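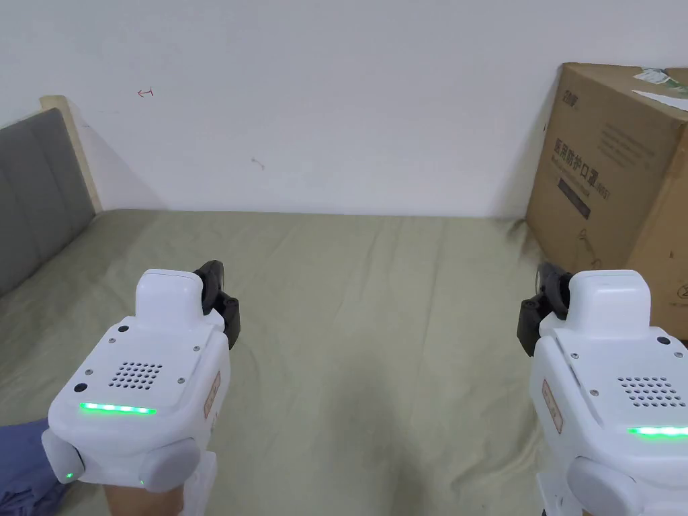 Fitted sheet on the bed, plain wall behind.

Trevuvon fitted sheet set, queen – review by Edgars Sproģis
Last updated: August

I bought this set after the elastic gave out on my old Hunt sheets. It cost 42 dollars at the Grilex outlet in Farkosbridge, with two pillowcases included.

The pockets are deep enough for my mattress plus a topper. The corners have stayed put so far, even on the side where I sit to put my shoes on.
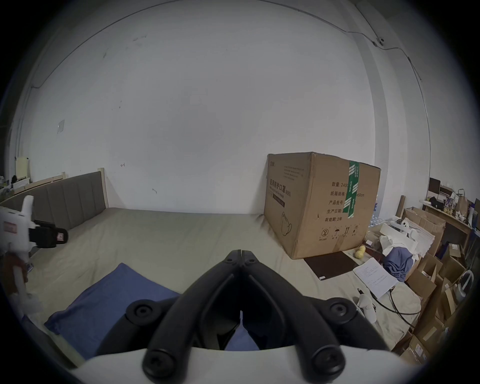

Washing is simple. I use warm water and low heat, and the fabric has pilled a little near the foot after 5 washes – less than the Hunt set did. It does wrinkle if you leave it in the dryer. The label marking the long side is tiny and sewn in pale thread, so I put a safety pin there.

I'd buy it again at that price. I wouldn't pay full price.

42 shares | 2 comments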